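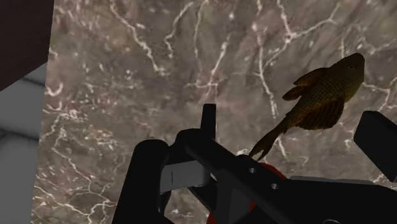
Chapter 4. Buying Simulated Practice

Companies that sell synthetic training scenes for robot arms tend to quote volume first. Hirnetti, whose Namimance package we take up in this chapter, offers 3,000 rendered scenes in its base tier and says almost nothing on the first page of its brochure about what is in them. A buyer has to open the files. The rendering is good: veined marble, a black gripper close to the viewer, an armored catfish with a fine dotted pattern over its body and a striped lower fin. It is also a fish with no water and nothing holding it up, hanging in front of a slab of stone. Whether an arm that will spend its life moving cartons learns anything from reaching toward such a thing is the question the price list skips.

The vendor's answer is variety. If objects and backgrounds are mixed without regard to sense, the argument goes, the control software will stop leaning on the background and attend to shape. There is something to this. A model trained only on brown boxes over gray belts may do badly the first morning somebody changes the belt. But the argument can excuse nearly anything, and a buyer should ask what result would count against it. The Namimance documents name none.

We will work from a trial at Skarkby, a parts warehouse that bought the base tier in July and kept its own records. Staff there sorted the scenes by hand before any training began. They judged 1,974 usable for their purpose and set aside 1,026 – a third of the purchase, more or less – for reasons listed in Table 4.1. Some of those reasons are matters of taste. Others are harder to argue with, such as objects whose weight was never specified.

Sundqvist, the firm that installed the arms, disagreed with the sorting and said so in writing. Its view was that people are poor judges of what a model finds useful. That may be true, and it is also what one would expect from an installer paid a share of each license.

Keep 2 questions apart as you read. Does the picture look right? Do the contacts, weights and friction behind it behave the way they would on a real floor? Sales material answers the first at length. Section 4.1 starts with the second, and with the mass settings in the object files.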